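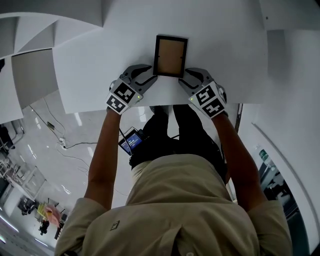
Zorkcombe Home & Hobby Board > Framing, Prints and Wall Stuff

Thread: Small black frames, brown backing, two tabs - how do you keep the backs from bowing?

gezer_attic
Posts: 431

I have a stack of small photo frames to fill for a hallway. Thin black border, plain brown backing board, one little dark tab on the left side and one on the right. No tabs top or bottom. I do them face down on a big white table and go one at a time.

The first few were fine. Then I started adding a mat and the backing won't sit flat. It bulges at the top and bottom where there is no tab to hold it. From the front you can see a gap between the mat and the glass at the bottom edge.

Is there a fix for this or did I buy the wrong frames? They came from Silska, the cheap line. I don't want to return them, the boxes are gone.

plainmitre
Posts: 1044

Two tabs is fine for a photo and the board. It is not fine for a photo, a mat and the paper insert they ship with it. Did you leave the insert in?

gezer_attic

Yes. I left it in behind the photo as padding.

plainmitre

Take it out. See if the board drops down level with the inside of the border. If it does you're done.

halfpint_lou
Posts: 900

I'd leave the insert in. It keeps the brown board off the back of the print, and that brown board is not acid free on anything cheap. I've pulled old photos out of frames like that and they had a tan stain on the back in the shape of the board.

If there's no room for both, lose the mat. A mat in a frame that small eats most of the picture anyway.

plainmitre

The insert is not acid free either. It's a glossy ad with a couple on a beach. If you care about the print, cut a piece of acid free paper to size. It's thinner than the insert and does the job.

halfpint_lou

Fair on the insert. I still say no mat.

dormer_window

What are the photos? If they're drugstore reprints I wouldn't spend a minute on acid free anything. If one goes bad you print another one.

gezer_attic

Mostly reprints. A couple are originals from my grandmother, and those are the ones I wanted the mats for, so the print doesn't touch the glass.

halfpint_lou

OK, then I take it back for those. Old prints can stick to glass and you won't get them off. Keep the mat on the originals and skip it on the rest.

fernano_frames

I do a lot of these for a craft table at Fernano. What works for me on the two-tab kind:

Bend the tabs up only as far as you need to slide the board out. They are soft and they snap after a few trips. Push with the flat of a butter knife, not your thumbnail.

Clean the inside of the glass and let it dry all the way. Then lay the frame face down on a folded towel. Glass, mat, photo, paper, board, in that order.

Press the board down in the middle with your palm while you fold the first tab. Then fold the other one while you keep pressing. If you do one tab and let go, the board rides up on the other side.

For the top and bottom, run a strip of framer's tape over the seam between the board and the border. That takes care of the bow. Masking tape dries out and falls off by the next August, so spend the money on the real thing.

dormer_window

Disagree on the towel. Lint. I had fuzz inside every frame I did on a towel and had to open them all again. A bare table is better if the top is smooth and you wipe it down first. A white one shows the grit, so you can see what you're setting the glass on.

fernano_frames

I've never had a problem with lint but I use an old flour sack towel, not terry. On a bare table I've scratched the front of a black border, and that shows.

dormer_window

Terry was what I used, so maybe that was it.

kettle_and_co

You can also get framer's points and push them in at the top and bottom. Then you have four holding spots and don't need tape.

plainmitre

Not on a border that thin. You'll split it or push it out of square. Points are for a real wood molding with some depth to it.

kettle_and_co

I've done it on thin ones with a point driver. Split 2, the rest held.

plainmitre

That's 2 more than tape splits.

gezer_attic

Update. I took the ad inserts out of all of them and cut plain acid free paper for the originals. Without the insert the board sits level on the ones with no mat. On the matted ones it still comes up a hair at the bottom, so I taped those top and bottom the way fernano_frames said, and the gap on the front is gone.

I used the bare table. Wiped it first. No scratches that I can find.

One tab broke. It was one I had opened several times already to get a hair out from under the glass. Taped that side too.

halfpint_lou

Good. Write on the back who is in the originals before they go up. Soft pencil, and on the board, not on the photo.

gezer_attic

Will do. Next question is hanging them. These have no hook on the back that I can see, just the board. Do I use a sawtooth or the sticky strips?

kettle_and_co

Strips, on the border and not on the board. If you stick them to the board, all the weight hangs on those two tabs.

plainmitre

Agree with that one. Your border is thin though, so measure it against the strip before you buy. You may have to cut them lengthwise.

dormer_window

There's a long thread on strips in the Walls section. Read the part about fresh paint first.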